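Home Visits Walks Recipes About Contact

A day at the Omham cheese fair

4 min read

I had been promising myself the Omham cheese fair for years, and every summer something got in the way, usually a wedding or the car. This time there was no wedding and the car behaved, so off I went with a cool bag and far too much enthusiasm (and, I may as well confess, a second cool bag folded up inside the first).
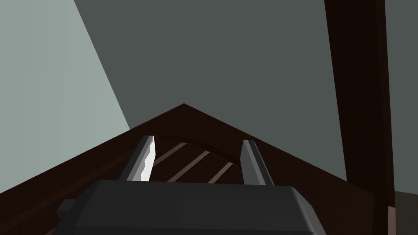
OMHAM, Aug 22, 2021

The gates opened at ten and the queue for the Szilágyi tent was already back to the duck pond. I let it be and began with the goat's cheeses, which were laid out under the lime trees where it was lovely and cool. There were some 285 cheeses entered this year, and I tasted 16 before I had to sit down with a cup of tea and a plain biscuit. My favourite was a little ash-coated round from Pirnidura, lemony at first and then quite peppery, and so soft in the middle that the lady had to serve it with a teaspoon!

After lunch there was a talk on rinds in the village hall. I nearly skipped it, and I'm so glad I didn't, as I had been cutting mine off all my life and giving them to the birds. The speaker washes hers in cider twice a week and turns them by hand, and she was very firm

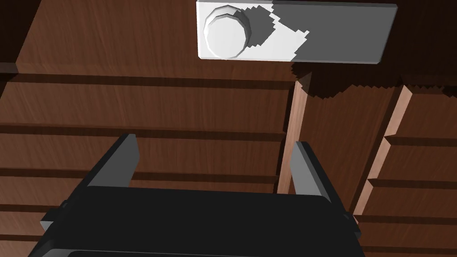
that a good rind should smell of cellars and mushrooms, and never of ammonia. She passed round a young cheese and an old one so that we could compare, and the whole back row went rather quiet over the old one. I bought a wedge of it afterwards and drove home with all the windows down.

The one grumble I heard was about prices. Imetti were asking a good bit more for their blue than the farm shop does, though they did throw in a bag of oatcakes, and you do get to chat to the people who made it.

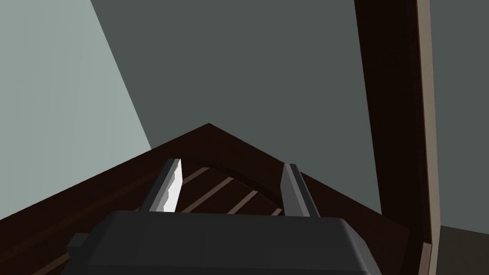 Manju Tomar told me over the chutneys that the blue was worth every penny, provided you left it out of the fridge for a good 3 hours before supper. I did as I was told, and she was quite right. Next year I shall go straight to the Szilágyi tent and take a folding chair for the queue.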